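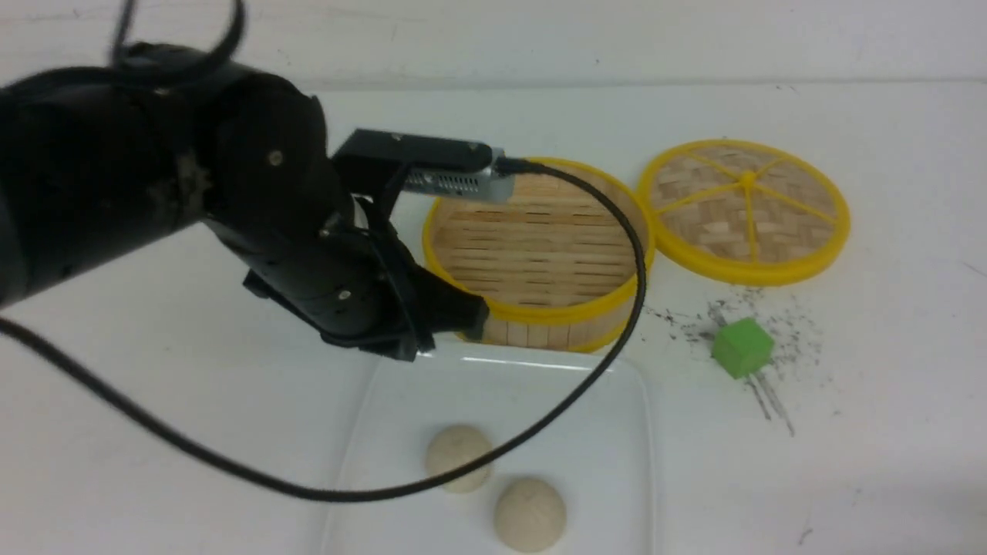 4. Mettre en route votre audioguide Plorko

Bienvenue au musée de la Marine de Clornau ! Avant de vous lancer dans la galerie des équipages, prenez une petite minute pour préparer votre appareil, vous profiterez d'autant mieux des récits de bord.

1. Appuyez longuement sur le bouton latéral, jusqu'au petit signal sonore.
2. Choisissez votre langue, puis le parcours « Gorno » (21 étapes, le préféré des familles).
3. Passez le cordon autour du cou et réglez le volume tout doucement.
4. Devant chaque vitrine, composez le numéro du cartel. Pour la maquette de la frégate, par exemple, c'est le 175.

Remarque : si la voix s'interrompt dans l'escalier, pas d'inquiétude, elle reprend toute seule à l'étage.

Attention : n'approchez pas l'appareil des compas anciens de la salle Stougaard, son haut-parleur contient un aimant.

Pour joindre l'accueil, composez le 1211.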